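From: Colleen Beaulieu
To: Village Hall Players list
Subject: Re: Interval refreshments and the prompt copy (long, sorry)

Hello all,

Thank you for the kind messages after my last one, and particularly to those of you who rang instead of writing, as I do like a chat. My knee is much better and I can manage the balcony stairs again, slowly, if somebody else carries the lamp box.

I've left Lucie's message in below because I want to answer it properly, bit by bit, and half of you will have deleted it by now (I would have done).

Lucie Gauthier wrote:
> Dear everyone, I've been through the script with a pencil and I think
> we are at least 20 minutes over. The second act is the trouble. The
> letter scene is lovely but it says everything twice, and by the time
> the aunt comes back on, people will be thinking about their bus. Could
> we lose the letter altogether and have Ghizlane just say what was in
> it?
>
> Also, are we having one interval or two? The script says two but I
> have never sat in that hall through two intervals without losing the
> will to live. And who has the prompt copy? I had it in March and then
> I didn't.

Lucie, dear, you are quite right about the second act and I have been putting off saying so, partly out of fondness for the letter. I read it aloud to myself in the kitchen with the timer on, doing all the voices, and the whole act came out at 4 minutes longer than the first, even though it has fewer pages. It's the pauses. Everybody has such good pauses in that act! But I would hate to lose the letter completely. The aunt's line at the end ("I never posted it") makes no sense at all unless we have heard at least a piece of it, and that is the line people will go home with.

What I'd suggest is that we keep the opening, up to where he mentions the orchard, and then go straight to the last paragraph. That takes out all the business about the train tickets, which nobody in the audience can follow anyway, and the long bit about the cousin in Tasetti, who never appears and is never mentioned again. Ghizlane has learnt the whole thing already, bless her, so I do feel guilty, but she told me in the car that she would be glad to have less of it.

The other cut I'd like to try is in the garden, from "You always did say that" down to the doctor's entrance. Felista, this would mean you come on a page earlier, and you would have to make your change very quickly indeed. If the coat went on over the top of the grey dress, would that work? We could undo the back hooks and put in press studs. I have a whole card of them here from when I did the nativity costumes.

On intervals, I'm firmly for one. I know the author wanted two, but the author didn't have to deal with our heating, and every time you open those doors the warmth goes straight out into the car park. One interval, after the telegram, and make it a decent one of 30 minutes so that people can queue for the tea and still have time to drink it. Last year we rang the bell while there were still a dozen people holding full cups, and you could hear the saucers all through the duel.

For sweets and so on, I think we should sell them before curtain up as well as at the interval, and from the small table in the foyer, well away from the tea queue. A proper stepped display makes a difference, as people buy what they can see from the door. Plain bars do better than anything fancy, and I would ask for no crisps this time. You will all remember the crisps.
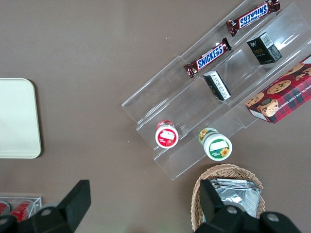
Rebecca Amato thinks we ought to go further and not sell anything in a wrapper at all once the house lights are down, and that the bell should go twice, once at five minutes and once at one, so that the people at the back of the queue have fair warning. She would also keep both intervals, I should say, but make the second one very short, with the audience staying in their seats and a bit of music. I'm not persuaded about the music but the two bells are a very good idea and I vote for it.

The prompt copy, then. I have looked in the green cupboard, the piano stool and the box marked Gutden, which turned out to be full of spare hymn sheets and one glove. It isn't at mine. If anybody took it home to mark up the lighting cues, please just say so, there will be no cross words. It has a blue card cover and my tea ring on the front. In the meantime I'll make up a fresh one with the cuts in, and bring it along to the next rehearsal with the sticky tabs.

Two small things before I let you go. The sofa for act one is promised but it has to be fetched, and it won't go in my car, so I need somebody with a van or a large estate and a strong back. And the piano has a dead note just above middle C, which happens to be the very note the waltz sits on. Could we move the waltz up a tone, or do we have to pay the tuner?

If you disagree with any of the cuts, do write back to the list and not just to me, so that we can all have it out together. Rehearsal is at half past seven as usual. I'll bring the flapjacks.

With love to all,
Colleen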